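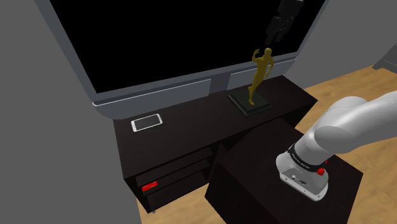 Figure 3. Simulated living room cell, gripper over the statuette, phone at the other end of the console.

4.2 Equipment plan and what we cut

The first budget had two arms in it. One for the lab, one for the furnished room at Bokum. That did not survive the quote from Lavarness. We dropped to one arm on a fixed table and moved the early work into simulation, so most of the purchasing questions below were settled against layouts like Figure 3 before any money went out.

Reach first. The arm sits on its own block table in front of the right half of the console. From there the statuette is an easy target. The phone, lying flat on the left half, is the harder one, and it decided the size class. A shorter arm would have saved money but would have meant shifting the table between tasks, and every shift means a new calibration. Not costed in the original plan. Should of been.

Gripper second. Narrow fingers, pointing down, fine for a slender upright figure with a raised arm. A flat phone is another matter: low edge, not much to get hold of. We priced a suction tool from Gollach as a second end effector and left it on the list as optional. Decision defered until the pick trials in the real room are done. If the fingers manage, the line is deleted and the money goes to spares.

Props and furniture were under-budgeted, badly. The line was 200 dollars, which covers small objects and no furniture at all. A large television, a long low console, a second table strong enough to bolt an arm to: none of it cheap new. We now plan on second-hand for everything except the arm table. Colour matters more than expected here. Black gripper, black screen behind it, dark wood below, and an overhead or front camera will have a hard time finding the fingertips. Options were a lighter console, a lamp, or coloured tape on the fingers. Tape is in the budget. Lamp is too, one only.

Simulation time is the other cost. We ran 628 layouts over 13 object sets and booked the compute as shared, so it shows up as an internal charge and not as equipment. Groups without shared machines should put it in as a proper line. Fenna Meijer's spreadsheet (the Meijer sheet in what follows) keeps the two apart and is the version we used for all totals in this section.

Order of purchase, as it stands: arm and table together, then cameras, then furniture, then the suction tool if still wanted. Arm first because delivery is slow and the table can't be drilled until the base is on hand. Furniture late, since storage at Bokum is tight and a console that long blocks the hallway. Prices in the Meijer sheet were frozen on 2024-04-05. Freight is listed seperately, as is the service contract, which we have only for the first year. Renewal is not funded. We will have to ask for it in the next round or run the arm without cover.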